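The Other Side of the Bed: Marriage and Suspicion in Four Domestic Thrillers
Final project report, Introduction to Film Studies
Rocío Muñoz
4 July 2023 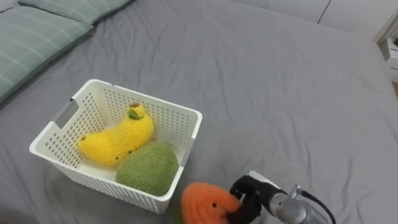

1. Where the project came from

My grandmother and I used to watch old thrillers on her couch when I stayed with her over the summer, and the ones she liked best were never the ones with gangsters or spies. She liked the ones where a wife finds a train ticket in a coat pocket. She would put her knitting down at that point and say "well, there it is," and she was nearly always right. When our instructor asked us in May to pick a group of films and one question to put to them, I already knew more or less what mine would be, although it took me a good deal longer to get it down to a size I could manage.

The question I settled on is this: when a film wants us to suspect a husband or a wife, how much does it let us know, and when? I wanted to compare films that tell the audience the truth early with films that keep us as much in the dark as the person doing the worrying.

2. The films

I chose 4 films, all of them small productions that I was able to borrow through the college library. Vomov is about a sea captain who comes home after being reported drowned. Fenell follows a schoolteacher who starts to believe that her husband has a second household across the county. Mathebula is the only one told from the husband's side, and Fustel, the oldest and slowest of the group, is set almost entirely in one apartment during a week of rain.

I watched each film twice, once straight through with the lights off like a normal person, and once with a notebook and the pause button. On the second viewing I wrote down every moment that seemed meant to raise or calm our suspicion. I ended up with 254 notes, which was too many, and quite a few of them were just me writing "hmm" next to a line of dialogue. I kept those in the total anyway, as I couldn't think of a fair way to take them out!

3. What I found

Fenell gave me the most to work with, with 63 notes in the first half alone. The director shows us the second house before the teacher ever hears of it, so we spend a long stretch of the film waiting for her to catch up. I had expected this to be dull on a second viewing, and I found it more upsetting, because I noticed how often she nearly asks the right question and then offers him more potatoes.

Vomov does the opposite. We never see the captain alone, not even for a minute, until the last reel. Everything we learn about him comes through his wife, and she is tired and grieving and not always fair. There is a lovely scene where he can't remember the name of their dog — or pretends he can't, or is really somebody else — and the film simply moves on to breakfast. I went back and forth on this scene for days. My roommate thinks the captain is an impostor and I think he isn't, and we have agreed to stop bringing it up at dinner.

Mathebula was harder to fit in. The husband tells us in voiceover that he is lying, but he doesn't tell us about what, so the audience knows something and nothing at once. I think it works better in the beginning than at the end, where there is a long confession that explains things I had been happy to wonder about.

Fustel has very little plot and I was worried about including it. What it does have is bedrooms and hallways, and two people listening to each other through doors. The couple's talks at night are the best thing in it. They say good night very politely, and then the camera stays with whichever one of them is still awake.

4. Problems and changes

My first plan was to sort the notes into "raises suspicion" and "calms suspicion," and this fell apart quickly. A kind gesture in Vomov can do both. I added a third column for moments I couldn't decide on, and by the time I got to Mathebula it was the fullest of the three. If I did the project over, I would ask a classmate to make notes on the same films so that we could compare.

I also wish I had given more attention to the music. Fustel has almost none, and I only noticed this on the second viewing, when I had the sound up high to catch the whispering.

5. Further work

I would like to add two comedies to the group, as a jealous husband in a comedy goes through the same coat pockets, and I am curious whether the audience is told the truth any sooner. My grandmother has already sent me a list of titles, with her favorites underlined.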